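November, shop notebook, Sastbridge touring show

Ticket claims
Box office says 531 sold for the Zuditz date against a house of 829. I'd like to know how many of those are comps before I believe it. Last time the number included every seat promised to the sponsor, and the back third of the balcony sat dark all night. The promoter calls it "tracking well." Wrote that down so I can look at it again afterward.

Kitchen gag, act two
Ran it 6 times after lunch. The steam cue is still late. Oosthuizen (the rental house) swears the fogger needs 73 seconds to warm up, and their sheet says so too, but I timed it twice and got longer both times. Either the sheet is for the newer model or somebody made it up. For now, start the warm-up at the end of the audience quiz and not at the blackout.

The host's line about the pressure cooker got nothing from the crew. It may play better with a paying house. I have my doubts.
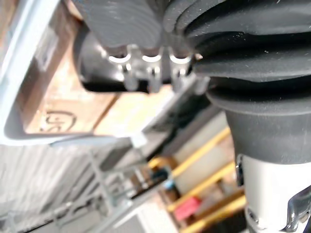
Load-in at Isov
Their tech packet gives the dock door as wide enough for the big counter. The same packet lists a fly system they took out years ago, so I don't trust a single measurement in it. Asked for a tape measure across the opening and a picture of the tape. No reply yet.

If the counter won't go through, it splits at the sink, and that adds an hour we don't have before the 4 p.m. sound check.

Still open
Who pays for cleanup if the front row gets wet. The contract says "house," the house says "tour."
Spare fuses for the fogger.
Poster proof still has the old start time on it. Sent it back again.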